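Keddale and District Football League
Progress report to the Primura Fund: disciplinary and reinstatement scheme
Prepared by Pramila Solanki, league secretary

This report covers the period from August to January. You asked for plain answers on whether the scheme is working. My own view is that it is too early to say, and that some of the claims made for it at the start were generous.

Where we are

The scheme lets a suspended club apply to come back early if it meets a set of conditions on conduct, touchline behaviour and payment of fines. Six clubs were under suspension when the season opened. Three have applied, two have been let back in and the third, Plelladport Rovers, was turned down in November and has appealed. The remaining three have not answered our letters.

Of the 257 matches played in the period, we hold a completed referee's report for all but 6. That is better than last season, though I would not read too much into it. We started chasing the reports by phone, and any league that did the same would see the same result.

Conduct training

The 90-minute session for managers and captains has been run at Keddale and at Plelladport. Attendance was good at the first and poor at the second. The feedback forms are nearly all positive, but they were filled in with the trainer standing in the room and I give them little weight. What matters is whether the managers who were sent off last year are sent off again, and two of them already have been.
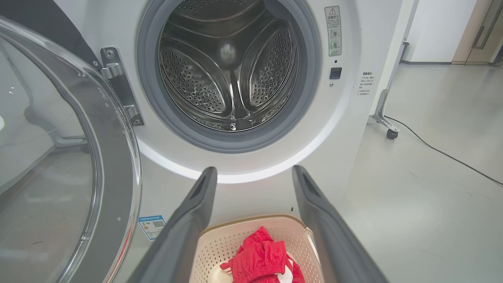 Eetu Mäkelä, who wrote the session, disagrees with me on this. He says a change in behaviour takes a full season to show and that the two dismissals were for minor dissent. He may be right. I have asked him to set down now what he would accept as failure, so that we are not arguing over it in May. I have yet to receive it.

Money

The second instalment has been spent on referees' fees, hall hire and the appeals panel. We are £500 over on the panel, all of it from the Plelladport case, which needed two hearings after the club brought new evidence on the night. We are not asking you to cover this. Pitkänen, our kit sponsor, offered to pay and we declined, as they also sponsor one of the clubs involved.

Before the next report

- Plelladport appeal to be decided
- third letter to the clubs that have not replied - if there is no answer they will be removed from the fixture list for next season
- dismissals compared with the same months last year, by club

I would ask the Fund to hold off any decision on extending the scheme to the youth divisions until it has seen those figures.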